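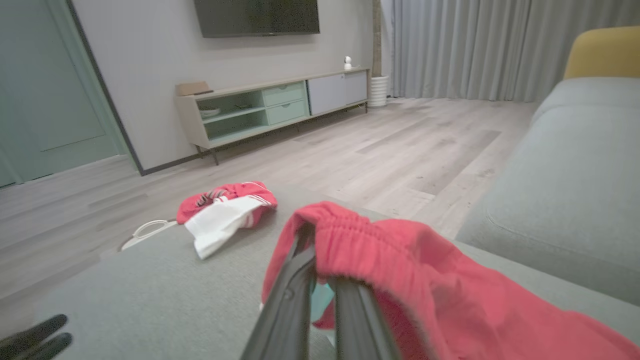 Clothing Repair and Reuse Among Residents of the Jiltside Halls

Final report, Textiles and Society project module
Submitted Thu 15 April

1. Background

Bramwell College houses many of its first-year students in the Jiltside halls. At the end of each year a large amount of clothing is left behind in rooms and laundry areas. Much of it goes to the Gollow reuse store in town, and the rest is thrown away. The module asked each group to study one everyday practice connected with textiles. Our group chose repair, and in particular the question of why students stop wearing clothes that could be mended with simple tools.

Earlier student work at the college dealt mainly with buying habits. We found no previous report on mending in the halls, so the survey questions were written from the beginning and tested on members of another group before use.

2. Method

A paper questionnaire was placed in the Jiltside mailboxes in September. We received 200 completed forms. The form asked which garments the resident had stopped wearing in the past year, what was wrong with them, and what had been done with them afterward. Residents could also write comments in their own words.

In addition, we were given access to the intake book kept by the Gollow store, which lists donated items by type and fault. The book held 1558 entries for the period we studied. Two members of the group read the entries separately and then compared their notes. Where the handwriting could not be read, the entry was marked as unclear and left out of the comparison.

3. Findings

The most common faults reported by residents were worn elastic, broken zippers and split seams. Stains were mentioned less often than we had expected. In the intake book the order was different: split seams came first, and elastic was third. We believe this is partly a matter of who writes the entry. Store staff check seams by habit, while weak elastic is only noticed when a garment is worn.

Residents who owned a needle and thread were more likely to have tried a repair, but many gave up partway. Comments on the form show that replacing elastic was seen as a difficult job. In practice it requires opening a short length of the casing, drawing the old elastic out, threading the new piece through with a safety pin and closing the gap by hand. Several residents wrote that they would have tried it if someone had shown them once.

Cost was a weaker factor than we had assumed. Sports clothing and sleepwear were described as cheap to replace, yet the same residents often said they had kept the damaged item in a drawer for months.

4. Limits of the study

The forms came from one set of halls, and students who care about clothing may have been more willing to answer. The intake book covers the whole town - it cannot be used to say what students alone give away.

5. Recommendations

The group recommends that a small mending kit be kept at each Jiltside front desk and signed out in the same way as the vacuum cleaners. We also suggest a short evening class on elastic and zippers, held in the Trerka workroom early in the fall term. The Gollow store has agreed in principle to supply damaged garments for practice.

A copy of the questionnaire is attached as Appendix A, and the tables of faults by garment type are in Appendix B.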